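Crumbs and paper scraps on a shared wood table – brush or cloth?
Posted 24 October 2019 in Cleaning and Upkeep

We have a dark reddish-brown wood table in the room our group uses for sorting and snacks. By the end of a session it has balled-up scrap paper on it and bits of cracker or similar. People have been wiping it with a damp cloth and the finish is getting cloudy patches near one end. I would like to switch to a small hand broom and a dustpan that stay in the room.

What I want to know is whether a bristle brush will scratch the finish, and whether a wooden dustpan works on a flat table or if I should get a plastic one with a rubber lip. I have seen wooden ones from Orer and they look fine, but the front edge seems thick. We also have a red woven basket on the table that could hold the paper until it goes to recycling. The floor is gray carpet, so anything that goes over the side is a pain to get out.

Budget is small. The table is used by 346 people over a year according to our sign-in book, so it has to be something anyone can pick up and use. 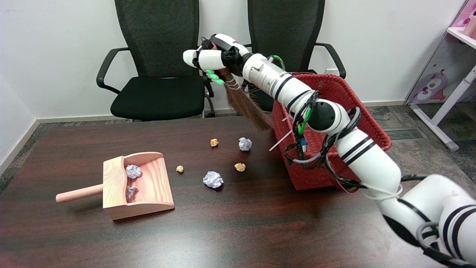 Prostcombe Reuse Club – Rooms and Equipment

Brown bristles and a light wood pan with a round handle are the kind of set I mean. Crumpled paper and small tan snack pieces are a normal mix for us. Any advice is welcome.

Meléndez
A brush won't hurt it if the bristles are soft. Press one against the inside of your wrist. If it feels prickly, use it on floors and get another for the table. What scratches is grit, so don't share the brush between the table and the carpet.

For the order of work, I would do this:

Pick up the paper balls by hand and put them in the basket. They are too big to sweep well and they roll over the crumbs.
Set the dustpan flat on the table, with the open side facing you. Do not hang it off the edge over carpet.
Brush toward the pan in short strokes. Long strokes flick crumbs.
Empty the pan before you move it far.

A thick front edge does leave a line of fine crumbs. You can sand the underside of the lip at a shallow angle, 346 grit doesn't exist as far as I know but anything fine will do. Finish with a dry cloth. I have used a wooden pan on a table for years and it is OK.

The cloudy patches are a separate problem. If they are white and on the surface it is probably moisture in the finish. Stop the damp cloths first and see if it clears by January. If it doesn't, ask again with the type of finish, as the fix for shellac is different from the fix for varnish.

rison_431
just get a handheld vacuum. we had one and it did the table and the carpet both. battery died after a while though

Prostcombe500
I agree with most of the first reply, but I would keep food and paper apart. Our recycling gets turned down if there are crumbs in it. Shake the paper out over the pan, then put it in the basket. A woven basket also lets small bits through the gaps, so line it with a paper bag or you will be sweeping under it too.

Lift the basket when you sweep. People go around it and the crumbs build up along the bottom. Same with chairs – push them back first so you can reach the far side, then check the seats.

Also hang the brush up when it's not in use. Left standing on its bristles it bends to one side and stays like that.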